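Section 2: Getting Your Task Sheets Ready

Welcome back! If you have worked through Section 1, your Rorside household set is unpacked and the sheets are sorted by room. Now comes the part that most people are tempted to skip, and we do understand, but please give it a quiet quarter of an hour at a desk or table before you carry anything off to the bedroom. A sheet that has been read through once at leisure is so much easier to follow when your arms are full of bedding.

What you will need

A clear stretch of desk or table, near a window if you have one
The sheets for one room only (we begin with BEDROOM)
A plastic document folder with punched holes
Clear packing tape
A pencil

2.1 Laying out and reading a sheet

1. Wipe the desk and let it dry. Paper picks up crumbs and coffee rings faster than you would think.

2. Take out one sheet and lay it face up. Keep the rest of the room's sheets in the folder, off to one side where your elbow won't catch it.

3. Smooth the page with your open palms, working from the middle outward. New sheets like to curl for the first day or so, and a curled sheet will slide off a nightstand the moment you turn your back on it.

4. Read the dark band along the top. It gives the sheet number, then the room, and under the room a small tag with the time to allow. Change Duvet Cover, for instance, is number 2703 and has a tag of 2 – 5min.

5. Read the title just under the band, and say it out loud if you are going to be working with a helper. It sounds silly, but it does save the two of you from starting on different jobs.

6. Go down to the wide gray band on the lower part of the page and read what has to be in place before you start. 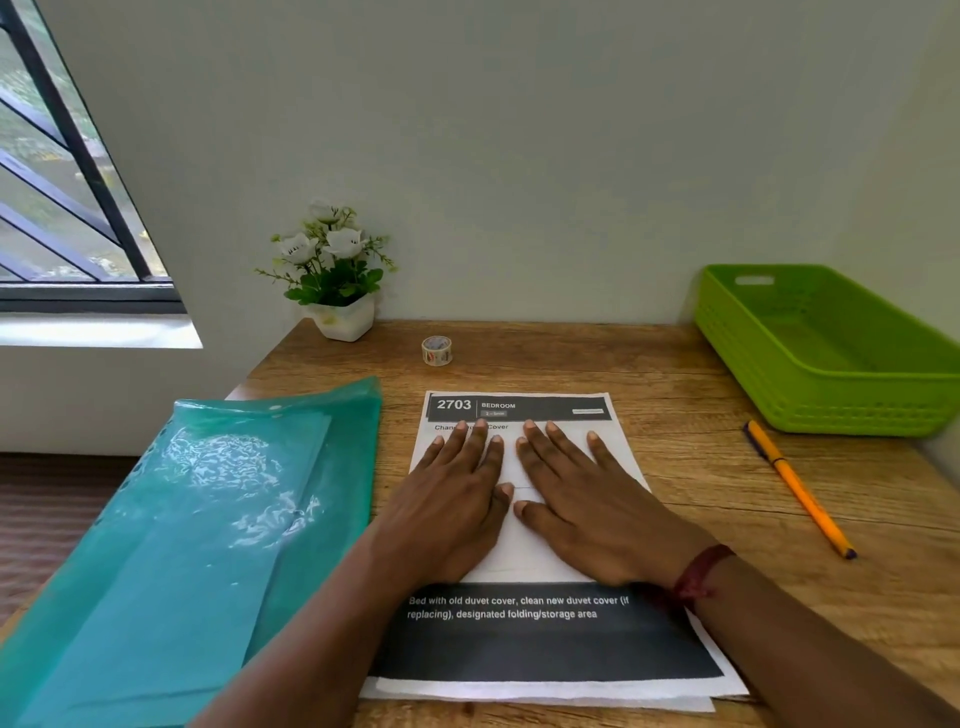
Take your time over that lower band, as it is where most of the trouble can be headed off. For the duvet cover sheet it asks for the bed with the old duvet cover, a clean new duvet cover (if replacing), and a designated folding/storage area. The last of these is the one people forget! A chair will do nicely, or the top of a dresser, as long as you have picked it before the old cover comes off and you are standing there with a great armful of cotton.

Note: The words "if replacing" mean just what they say. If you only want to take the old cover off for now, you can go ahead without a clean one at hand.

Note: The time on the tag is for the job itself. Finding the clean cover at the back of the linen closet is on your own clock, we're afraid.

2.2 Marking and storing

1. Pencil your folding spot lightly on the back of the sheet, along with the shelf where the clean covers live.

2. If a corner has torn, lay a short piece of clear tape along the tear on the back and press it down with your thumbnail.

3. Slip the sheet into the folder in number order, lowest at the front. The Hinden index card from Section 1 goes ahead of them all.

4. Repeat for the remaining bedroom sheets before you open the next room.

Caution: Do not tape a sheet directly to a painted wall or a wooden headboard. Tape can lift the finish when you pull it away.

Caution: Keep the folder out of strong sun on a windowsill. Plastic may warp, and the sheets inside will warp right along with it.

If a sheet is missing or the print is too faint to read, look up its number in the replacement list in Section 17 and print a fresh copy at full size. When the bedroom sheets are all in the folder, go on to Section 3, Stripping and Making the Bed.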